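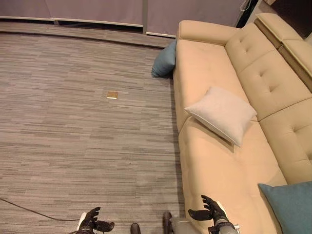
¿Qué contiene este conjunto de datos?
Episodios de recogida doméstica grabados con un robot humanoide teleoperado por los alumnos del club de robótica Bodport. Son 661 episodios, repartidos entre tareas de sofá y tareas de suelo.

Inicio | Datos | Formato | Uso | Licencia | Contacto

Tiempo de lectura: 3 minutos
Última actualización: 7 abr 2018

# Bodport Salón

Ficha de datos del proyecto de curso del club. El material se preparó para la prueba de orden doméstico de la competición Nutier, en la que el robot tiene que dejar un salón recogido sin ayuda en la pista. El conjunto incluye las grabaciones, las anotaciones y los guiones de conversión.

## Entorno

Todas las sesiones se hicieron en el mismo local, con un sofá de color beige y moqueta gris a rayas. Los objetos son cojines, paños y piezas pequeñas y planas. La posición de los objetos cambia entre episodios. La del sofá también cambió en septiembre, y los episodios anteriores llevan la etiqueta `sofa_v1`.

## Tareas

- `cojin_colocar`: poner un cojín contra el respaldo.
- `suelo_plano`: recoger del suelo un objeto plano.
- `pano_recoger`: recoger un paño que está en el suelo, a veces metido en parte debajo del sofá.

La tarea del paño es la más difícil de las tres. Cuando la tela queda debajo del borde, el operador tiene que agacharse con el robot y cerrar los dedos casi sin ver el punto de agarre. Los episodios fallidos no se han borrado - están marcados con `resultado: fallo` y conviene filtrarlos según el uso.

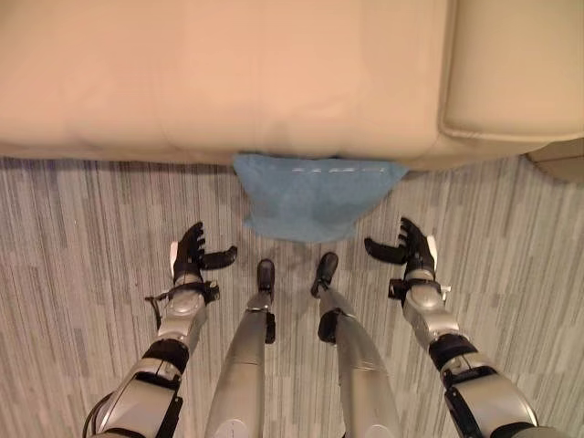

¿Cómo se decide si un episodio de paño cuenta como logrado?
El paño tiene que estar entero fuera del suelo y sujeto con al menos una mano al terminar la grabación. Si se cae antes del último fotograma, el episodio se anota como fallo.

## Formato

Cada episodio es una carpeta con tres archivos:

- `video.mp4`: cámara de la cabeza.
- `estado.csv`: posiciones articulares de brazos y manos, a 50 Hz.
- `meta.json`: tarea, versión del sofá, resultado y turno de operador.

Las marcas de tiempo de vídeo y estado salen del mismo reloj. En la primera tanda hay un desfase de 40 ms que el guion `alinear.py` corrige. No hay que aplicarlo dos veces.

## Uso

 python dellex.py convertir --entrada datos/ --salida salida/
 python dellex.py revisar --tarea pano_recoger

Dellex es la herramienta interna del club. Lee las carpetas y genera un único archivo por tarea. Parsa, el visor, es opcional y sólo sirve para repasar las anotaciones.

## Limitaciones

- Un solo local y un solo sofá.
- Los operadores eran alumnos con distinta práctica, y se nota en la duración de los episodios.
- No se grabó fuerza ni tacto.
- Las anotaciones las hizo una persona por episodio, sin segunda revisión salvo en `pano_recoger`.

## Licencia y contacto

Uso docente y de investigación, citando el proyecto. Los errores de anotación se comunican abriendo una incidencia en el repositorio con el nombre de la carpeta y el segundo del vídeo.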